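Home | Guides | Wallets | Glossary | Contact

How to move your coins to a hardware wallet without crying

I put this off until November, when the exchange I used locked me out over a misspelt surname. My whole fortune of £649 sat there while I argued with a help desk. Learn from my suffering.

1. Buy the device from the maker. A bargain on an auction site may come with a recovery phrase already filled in, which is very thoughtful of the thief. Mine is a Fototau.

2. Set it up somewhere private and let it create a new phrase. Write the words on paper, in order, in handwriting you'll be able to read when you're old. No photos, no cloud, no email to yourself marked "NOT PASSWORDS".

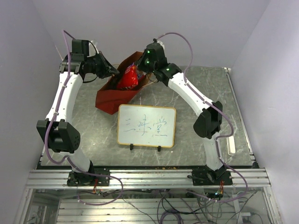 3. Wipe the device and restore it from the paper. Yes, before there's any money on it. I'd swapped two words, and found out at a cost of 30 minutes and some language.

4. Copy the receiving address into the exchange and compare it with the one on the device's own screen. All of it, including the dull middle.

5. Send a small test amount. I sent £62, which is small if you're In-ho Choo and painful if you're me. Wait for it to be confirmed, then send the rest.

6. Keep the paper and the device in different buildings.

Next guide: what to tell your next of kin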